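Small rail, small wardrobe

3 min read

I finally caved and stopped using the big wardrobe in the spare room. It was full, the door stuck, and every morning I'd pull out the same striped shirt anyway (you know the one, I've posted about it enough). So back in May I started hanging only what I really wear, and the rest went into bags under the bed in our Pultmont place.

My rule is 29 things on hangers, socks not included. I cheated a bit with cardigans - they get folded, so I say they don't count! The first week was rough. I kept going back to the bags for a sweater I hadn't worn in years, wearing it for an hour, and remembering why it was in there.

What helped most was going small with the rail itself. A long one just begs to be filled. I also gave up on matching hangers. I priced a set from Ziretti, got as far as the checkout, and then found a pile of old plastic ones in the hall closet that do the job fine, in every color going.

Light pine, one rail, a tray at the bottom, four hangers and the stripes on the green one. I love how it looks.

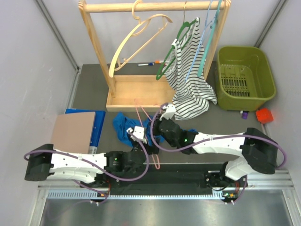
Buzatu wrote in to say that stripes should be folded, never hung, as the shoulders go pointy after a month or two. Could be! Mine have survived so far, but I'll try folding the heavier knits and see.

Next up is the shoe shelf, and I'm dreading it.

Recent posts
Five days in Tavotcombe with one bag
The sock drawer, again
What I do with odd buttons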